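Section 7: Setting up the lap timer for your first track day

The Jutinik lap timer will tell you how slow you are to a hundredth of a second. Give yourself an evening to set it up, preferably not the one before you ride. You will need the timer, its cradle, the charging lead and some patience.

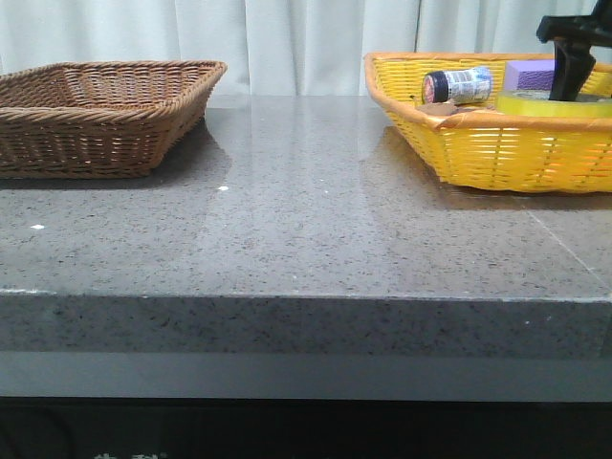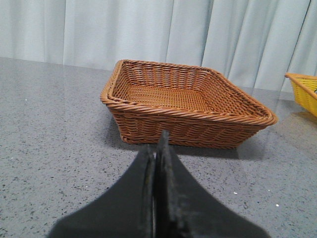
Speckled worktop, pale curtain behind; woven basket on the worktop (second picture).

1. Charge the timer until the light turns green. From flat this takes 2 hours. Staring at it doesn't help – Eduardo Barros, who wrote the first version of this manual, has tried.

2. Fix the cradle to the top yoke with the two short bolts. The long bolts are for the Calado bracket and will go straight through something expensive.

3. Turn the bars fully left, then fully right. If the cradle touches the tank or the screen, move it.

4. Slide the timer in until it clicks. One click is correct. Two clicks means it has come out again.

5. Hold MODE for 10 seconds and choose your circuit. Unham and Iltoten are already stored. For anywhere else, see Section 8.

6. Set the shift light. It arrives set to 4000 rpm, ideal if you are racing a tractor. Most riders will want it a good deal higher.

CAUTION: Do not press any buttons while moving. The lap you are so keen to look at will still be there in the pits, and so, with luck, will you.

Note: The first lap out of the pit lane is not counted. Please don't write to us about this. Celeste Sampaio answers the letters, and she has a form reply ready.

7. Ride one steady lap to let the timer find the start line. A beep confirms it. If you hear nothing, take out your earplugs in the pits, check the volume and go round again.

To clear the memory, hold MODE and LAP together. Your best time goes too, so write it down first if you expect to be believed on Friday.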